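4.2 Fruit within reach

We turn now to a question that came up again and again in our visits to the shared workplaces of Dindutbridge, and one that we confess we had not thought to ask at the start: where does the fruit go? Of the 56 people who kept a food diary for us, 22 wrote down at least one piece of fruit eaten between meals on a working day, and most of these were eaten at or very near a table where other people were busy with something else. Penner and Gkikas, in their earlier study of Zulusholm, found much the same thing, although they were looking at tea breaks and mention fruit only in passing.

What struck us most, going back over the diaries in August, was how little liking seemed to matter. People who told us warmly how fond they were of pears would go a whole week without one if the pears lived in a cupboard — and people who claimed no great love of apples ate them quite happily when a basket stood beside their elbow. One diary keeper wrote that she "only ever remembers fruit when it is looking at her", and we have borrowed her phrase more than once in our own talks. Baskets set out on a table that was already in use (Figure 6) were mentioned far more warmly than those kept in a kitchen down the corridor.
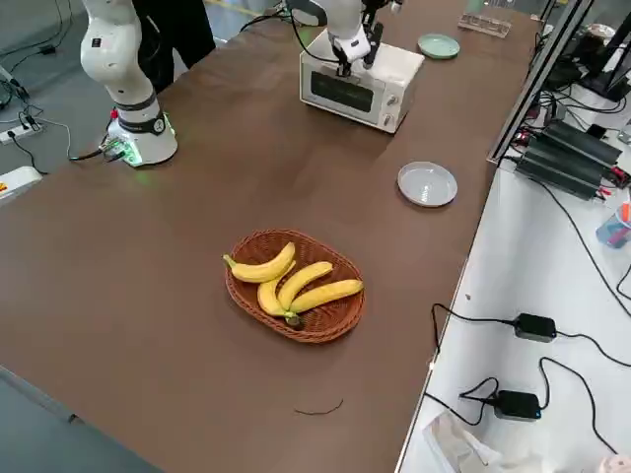 Figure 6. A wicker basket of fruit on a long work table, with two plates and a clear tray.

We should add that four of our diary keepers disliked eating near their work at all, and we return to them in the next section.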